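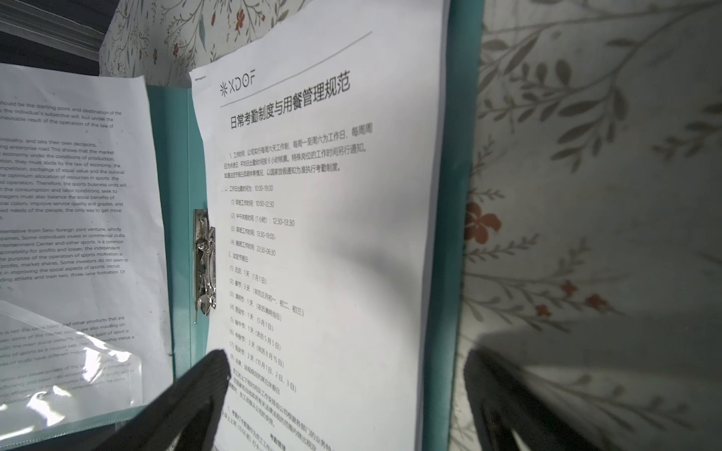

Clip folder or ring binder for staff rules and other loose sheets?

Stationery and Paper > Filing at Work
11 replies | 9 shares

koltier_paper wrote:
Good evening to all. I hope I am in the correct section. I have in my office the task to keep the printed rules in order: working hours, public holidays, lunch break, attendance. For some years we had everything in a big ring binder, and every sheet must be punched. The holes tear, somebody puts tape, the tape becomes yellow, and in March I threw the whole thing in the recycling.

Now I use the folder type with a metal clip in the spine. You open the cover, press the lever, slide in the sheets, finished. My question is about how many sheets such a clip can hold before it loses its force. The seller (Samell) writes 100 on the label. I don't believe this number. Has anyone tested it for a longer time?

gumleaf_filing wrote:
I've had Samell ones at the front desk for years. 100 is optimistic. With ordinary 80 gram paper I wouldn't go past half. The clip still closes, but the middle sheets slide out when you hold the folder upside down.

ringsforever wrote:
Sorry, but I disagree with the whole idea. For anything that people turn pages in, you want rings. A clip eats the inner margin and the paper never lies flat. Buy the reinforcement stickers, they cost nothing, and a box of 2,000 will last until you retire.

koltier_paper wrote:
I thank you for the stickers advice, but I have tried them. I am then the person who must stick them, this is the problem.

About lying flat, I cannot agree completely. If there are only a few sheets, it opens well enough to read from both sides.

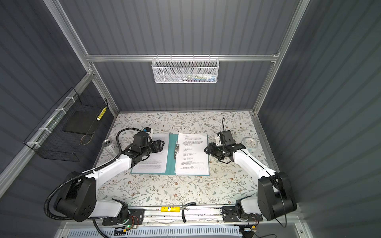
Teal clip folder, open on the floral table cover, with a printed page on each side of the clip.

gumleaf_filing wrote:
Yes, that's the style I mean. I like the colour. Ours are grey and they vanish on the desk.

ringsforever wrote:
All right, it opens better than I expected. But put thirty more pages in there and show me again.

teltatico_user wrote:
Does the lever on yours get stiff? I bought two from Teltatico and one of them bit my thumb properly. I now open it with the end of a ruler.

koltier_paper wrote:
Mine is a little stiff, but I would not say dangerous. I have a different trouble: when I close the clip quickly, the page goes in crooked, and then all the lines run downhill. It disturbs me very much. I tap the short edge on the table first and this helps, but not always.

sheetmusic_mum wrote:
Close it halfway, straighten the page with your finger, then let go. I do this with choir music. Also, if it is a rules document, put the page with the hours and holidays first. It is the only page anybody looks for.

ringsforever wrote:
Or pin that page on the wall and leave the rest in a ring binder.

koltier_paper wrote:
On the wall it gets sun and after one summer you can't read the title. I stay with the clip. I will write the month in pencil on the back of each sheet, so I know which version is older, and I will keep to forty sheets.

gumleaf_filing wrote:
Forty sounds sensible. Let us know if the spring gives up.

Comments (3)

inkandlabel: We do the pencil trick too. Use 2B, the hard ones leave a groove.

northshore_admin: Plastic sleeves, anyone? I know they're slippery in a clip, but I spill a lot of coffee.

ringsforever: Sleeves have holes. For rings.

Recent threads
Gebretsadik archive boxes: do the lids warp?
Best label tape for a humid storeroom
Removing rust marks from old paper clips
Teltatico or Samell for A4 document wallets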